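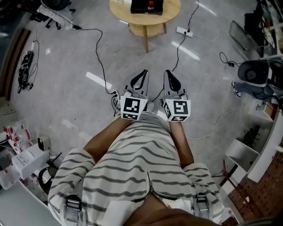
How many demonstrations did we need before the policy worked on a new person's recordings?

Almost 3,000, of which 1,421 were kept after filtering.

Most of the rejected ones had lost marker tracking for part of the motion, usually when the wrists turned inwards. Fuad Asfaw wrote the filter and Oanh Đinh checked its output by hand. We trained 2 policies, one on the full set and one on the filtered set. The filtered one did better on 8 of our test tasks. We did not test it outside the Kudmont lab. Training settings are in the appendix.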